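# Week 6: Can machines do chores yet?

Reading for this week: the handout on grasping from Week 4, and your own notes from the Wednesday lab visit.
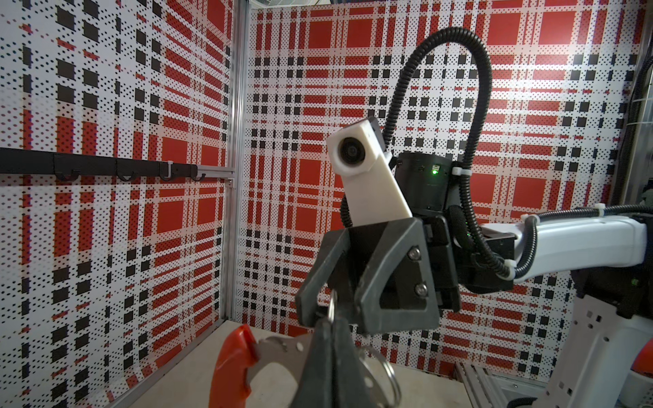

The short answer to the title question is "some chores, in some places, with somebody nearby." The long answer takes up the rest of these notes. We will look at what makes a chore hard for a machine, what kinds of chores are close to solved, and how to read the claims made by people who sell or fund this kind of equipment.

## 6.1 What we mean by a chore

For this course, a chore is a small physical job that a person does without special training, usually as part of some larger routine. Hanging up keys is a chore. So is putting hand tools back after a shift, emptying a dishwasher, folding towels, wiping a bench, or sorting returned parts into bins.

Chores differ from classic factory automation in three ways that matter to us:

- The objects are not presented in a fixed position.
- The order of the steps changes from one time to the next.
- The job has no clean end. The bench gets messy again tomorrow.

A car plant spends a lot of money to remove all three. Parts arrive on trays, facing the same way, at the same height. A home can't do that, and most small shops can't either. When you read that robots have been welding for decades and so should be able to tidy a kitchen, keep this difference in mind. Welding is the harder job for a person and the easier one for a machine.

## 6.2 Keys on a hook

We use one task all through this unit: pick up a key ring, carry it to a hook, hang it, let go. A child of four can do it. Write out the steps and you will see why it makes a good test.

1. Find the key ring. Bare metal is shiny, and its look changes with the light. Depth sensors often return gaps or false readings on it.
2. Choose where to grip. A ring is mostly empty space. Grip it flat and the hook can't enter the loop.
3. Lift. The keys swing and turn, and the ring may rotate in the fingers.
4. Carry it to the hook with the loop open in the right direction.
5. Pass the loop over the tip of the hook. The gap to aim for may be smaller than the error in the arm's own position.
6. Lower until the hook takes the weight.
7. Open the fingers and back away without pulling the ring off again.

Steps 1 through 3 work well in most current systems. Steps 4 through 6 are where the failures pile up. Step 7 is often left out of demonstration videos. Watch for it. A video that stops with the fingers still closed hasn't shown you a finished task.

Two arms can help. One can hold the ring while the other takes a better grip, the way you pass keys from hand to hand before you use them. The price is that the arms must share a workspace without hitting each other, and each one can block the other's view.

## 6.3 Where the camera goes

There are two common choices, and many systems use both.

**Fixed camera.** It sees the whole work area and doesn't move. It is easy to calibrate. Its weak point is the last few inches, when the arm itself gets between the camera and the object.

**Wrist camera.** It rides on the arm close to the fingers and gives a close view at the moment of contact. It moves with the arm, so everything in its picture shifts all the time. It also sees a lot of its own gripper, and parts very close to the lens may be out of focus.

For hanging tasks the wrist view is usually worth having. For finding the keys to begin with, the fixed view does better. If a paper reports only one kind of camera, ask which half of the task it was tuned for.

Cables are a related matter that students tend to skip in their design reports. A cable to a wrist has to be long enough for the full range of motion and tied so that it can't catch. Too much slack and it snags on something. Too little and it pulls on the connector each time the wrist turns. Put a cable plan in your report.

## 6.4 How machines are taught chores

Three approaches, in the order they became common.

**Programmed motion.** A person writes out the positions. Fast and repeatable. Fails if the object moves by more than a small amount.

**Planning from a model.** The system builds a model of the objects and works out a path. Good at avoiding collisions. Poor with anything that bends, swings, or has an unknown shape, and that covers a great deal of what people keep in drawers.

**Learning from demonstration.** A person steers the arms through the task many times. The recordings train a policy, meaning a program that takes in camera pictures and joint positions and puts out the next movement. This handles swinging and bending objects better than the other two, and it is the approach behind most of the recent chore videos.

Learning from demonstration needs variety in the data. Suppose you record 2,000 demonstrations with the same keys, the same hook and the same lighting. You will get a policy that is very good at that one setup. Change the color of the wall and it may fail. Adding new backgrounds, new objects and new starting positions is dull work, and it usually does more for the results than a larger network.

## 6.5 Three cases

These are the cases discussed in lecture. The names are the ones used in the case packet.

**Prallix** (hotel linen room). The company's machine folds flat items: pillowcases, hand towels, napkins. It does not handle fitted sheets. One attendant feeds it and clears jams. The hotel kept it because towels are most of the volume. The lesson for us is that a machine covering part of a chore can still be worth buying if that part is the bulk of the hours.

**Kongate** (tool return in a repair shop). Hand tools are dropped on a table at the end of the shift, and two arms put them back on rails and hooks. In the trial, each session was 60 tools, and the system put away all but 10 without help. The ones left over were mostly tools lying partly under other tools. The shop was pleased with the count and unhappy with the pace – a worker could clear the same table in a few minutes, and the arms took almost 20 times as long. The work ran overnight, so pace turned out to matter less than the shop had feared.

**Lobo** (home helper, pilot stage). A wheeled base with one arm, tested in lived-in apartments. It picked up clothing and carried cups to the sink. The trouble was mostly with the homes: rugs, low light, doors left half open, pets. A remote operator stepped in when the machine stopped. The reports don't give the share of the time the operator was in control, and without that we can't say how much of the work the machine did by itself.

## 6.6 Reading a claim

When a company or a lab says its machine "does" a chore, check the following before you repeat it.

- **Speed.** Is the video sped up? Look for a small label in the corner.
- **Cuts.** Is it one continuous take? Several cuts may hide several failures.
- **Starting state.** Who laid the objects out, and how carefully?
- **Resets.** After a failure, did the machine recover, or did a person put things back?
- **New objects.** Was it tested on things it hadn't seen in training?
- **Control.** Was it running by itself, or was a person steering?
- **The end.** Did it let go and move away?

A success rate means little unless you know what counted as a try. Some groups drop trials where the object was knocked off the table, on the grounds that the test "didn't start properly." A worker who knocks the tools on the floor still has to pick them up.

## 6.7 Where things stand

| Chore | State |
|---|---|
| Vacuuming open floor | Sold widely, works |
| Moving boxes of known size | Works in warehouses |
| Folding flat cloth | Works, slowly, with an attendant |
| Returning tools to hooks | Works in trials, trouble with piles |
| Hanging keys or rings | Works in a known setup |
| Loading a mixed dishwasher | Demonstrations only |
| Tidying an unfamiliar room | Not yet |

The items in the upper half share one feature: either the place or the objects can be controlled. Moving down the table, both are left to chance.

Cost also belongs in the discussion. A chore that takes a person two minutes a day is hard to justify automating by itself. A machine that could do thirty such chores would be a different matter, but it would need to switch among them without being set up again each time, and switching is the weakest area in current systems.

## Assignment

Due at the start of next class. Two pages, typed.

Choose one chore from your home or workplace. Do it yourself, slowly, and write down every step, including the ones you would normally do without thinking. Mark each step as one a current machine could do, one it could do in a prepared setting, or one it could not do. Then name one change to the room or the objects that would move a step into an easier group.

Don't choose keys on a hook, since we did that one in class. Groups working on the Forkow project may use a task from their project, but each member has to pick a different one.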